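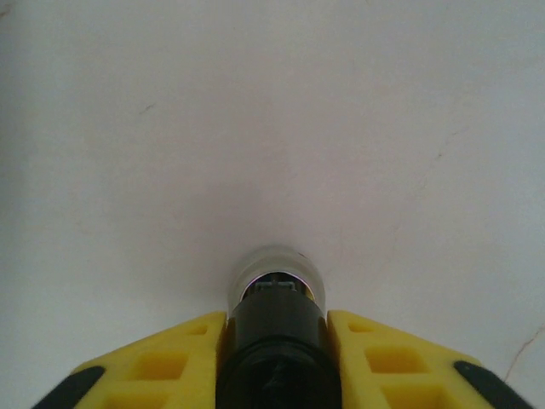
One off-white surface, with a hairline crack toward the lower right.

31 May 2021

I have been thinking about paint for so long now that I dream about it, and I have to tell somebody, so I'm afraid it's going to be you.

When we moved to Sandmont I promised myself I'd leave the house alone for a full year before changing a thing. My mother always said you should live with a house through every season first, and she was right about most things (not about shag carpet, but most things). Well, I lasted until the hallway. Whoever had it before us liked a dark mustard, and after one long winter of walking through it with the laundry I gave in and drove to the paint counter.

Did you know there are 102 whites on the Divar card? I brought it home thinking I'd pick one over coffee. By supper I had 21 of them circled, and by the end of the week I was down to 8, which I felt very proud of until I noticed that three of those were practically the same color. I liked one called Tuvura best, mostly for the name, I'll admit. It looked creamy in the morning and a bit like old dishwater by four o'clock — still, I couldn't let it go, so it's going in the pantry where there's no four o'clock to speak of.

Filling and sanding took me far longer than the painting will. I'd do a patch, feel pleased with it, go have lunch, and come back to find two more places I'd missed. I have a little Sekiguchi radio that I carry from room to room for this kind of job, and I got through an entire season of ball games and one very sad radio play with a sanding block in my hand. There are worse ways to spend a spring!

The quote we got for having the hall and stairs done by somebody else was $877, and I did think hard about it. But I like the slowness of doing it myself, and I like knowing where every bump and dent is. My plan is to have the stairs finished before the family comes in July, with the bedrooms waiting until it cools off. If you've ever painted a stairwell without a proper ladder, please write and tell me how you reached the top corner. I've been looking up at it all week.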